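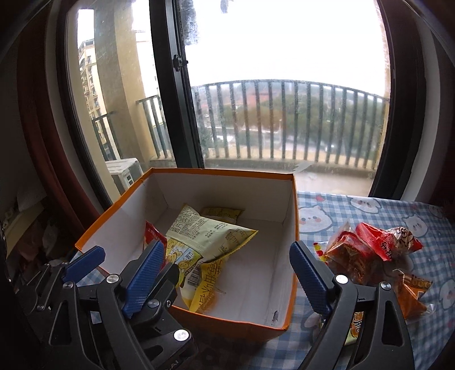

# The Top Shelf

The bus let her off at the Vesar turn a little after four, and she walked the rest. It was October and the road was covered in leaves that had been driven over so many times they had turned to paste. She had one bag. She had told her brother she would need the weekend to clear the apartment, and he had said to take as long as she wanted, which meant he was not coming.

Their father had lived in the building on Plidness Street for most of his life. The elevator had a paper sign taped to the door, so she took the stairs. On the fourth floor she stopped and held the rail. The neighbor's door was open a few inches and there was a radio on inside, a man reading out the water levels on the river.

The key stuck. It had always stuck. You had to pull the door toward you and lift, and her hand did it before she thought about it.

The rooms were clean. She had expected dishes. The bed was made and the slippers were under the chair, and on the kitchen table there was an electric bill with the date circled in pencil. She put the bill in her coat pocket and opened a window.

She began with the kitchen because it was the smallest. He had kept jars, and the lids of jars that were gone, and a drawer of rubber bands that had dried out and broke when she touched them. She filled two trash bags before dark. Then she got the step stool and did the top shelf.

There was the good teapot, wrapped in a towel. There was a soup bowl nobody had ever used. Behind those she found a school notebook with a gray cover, and inside it were columns of numbers in her father's writing, page after page of them. Each line had a date and one figure. The last line was from the spring. It said 2547.

She sat on the stool and turned back through it. Some days went up by one. Some went up by two, and there was a gap one winter when nothing was written for 60 days. That was the winter he broke his hip. The first line said 1 and had no date at all, only the word Jeritz.

Jeritz was the lake. He had taken the two of them there when she was 7, in a borrowed car, and it had rained, and they had eaten sandwiches with the windows fogged up. She could not think of anything at Jeritz that a person would number.

She called her brother.

"Did Dad count something?" she said.

"Count what?"

"I don't know. He has a notebook. It goes up to two thousand and something."

"He counted stairs," her brother said. "He counted everything. Did you find the papers for the bank?"

"Not yet."

"They'll be in the bedroom. He told me the bedroom."

She found the papers in the bedroom. She also found his swimming trunks, folded in the bottom drawer, with a towel gone thin in the middle and a pass for the Duangkaew pool in a plastic sleeve. The photograph on the pass was ten years old. He was smiling in it with his mouth shut, the way he did when someone told him to.

In the morning she walked over to the pool. It was the long brick building behind the market, and she had gone by it hundreds of times as a girl. The woman at the desk looked at the pass and then at her.

"He hasn't been in," the woman said.

"No. He died in September."

The woman put the pass down on the counter and squared it against the edge. "He came before work, and then he came after he stopped working, same hour," she said. "Lane two. He was slow, but he didn't stop."

"Do you know how long he'd been coming?"

"Before me. I've been here nine years."

She asked if she could see it. The woman let her through without a ticket, and she stood by the wall in her coat and socks, holding her shoes. Three old men were swimming. The water slapped in the gutters and it was very warm. Lane two was empty.

He had never said he could swim. At the lake he had stayed in the car with them, and then when the rain let up he had gone down to the shore by himself for a while. He came back with his hair wet. She had thought it was the rain.

She rode home the next evening with the teapot on her lap and the notebook in her bag. Past Vesar the bus filled up, and a boy took the seat beside her and fell asleep. She got the notebook out and found a pen. She looked at the last line for a time - the pencil was faint, the seven had a bar through it - and then she put the pen away and shut the cover.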